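Workshop notebook – glaze bench, Fakdale
April 17, 2020
3 comments · 2 shares
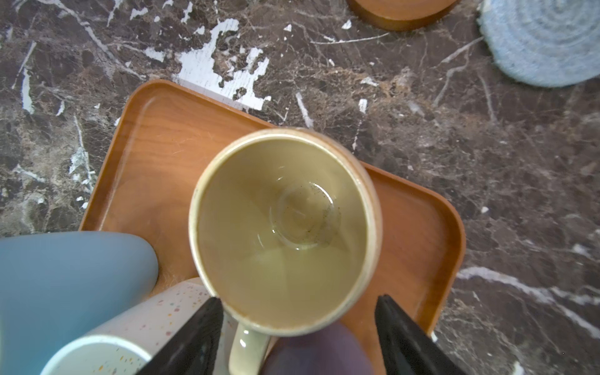 Second firing of the Petetti cream base came out of the small kiln this morning. Same recipe as the October batch, 900 g dry mix, sieved twice, but Mitsuko swapped in the new feldspar from Kaltadell. The colour is warmer than I wanted. Mugs are the worst for it, as the glaze goes thin on the rim and a brownish tint comes through on one side, with a beige-brown speckle in the off-white. The flat test tiles don't show this nearly as much. I'd like to see it even all the way round before we offer it to anyone.

Checked the bucket. Specific gravity was a bit low, so it probably went on too thin to begin with. Poured off 340 mL of clear water after it settled and stirred it back up. Haruto thinks the dipping angle has more to do with it – he holds the foot with tongs and tips to the left coming out. Could be both. Next lot he'll dip half and I'll dip half, marked underneath.

Cone 6 bent a little further on the bottom shelf than the top. Hayashi's notes say to leave a wider gap behind the back prop, so will try that.

To do:
– 16 tiles with the old feldspar, same bucket thickness
– ask Yasuo if he kept any of the October mix
– new sieve mesh, the fine one has a tear near the edge
– kiln wash on 2 shelves, top one is flaking

Shinji has the kiln tomorrow for his planters. Lid stays shut till he's in.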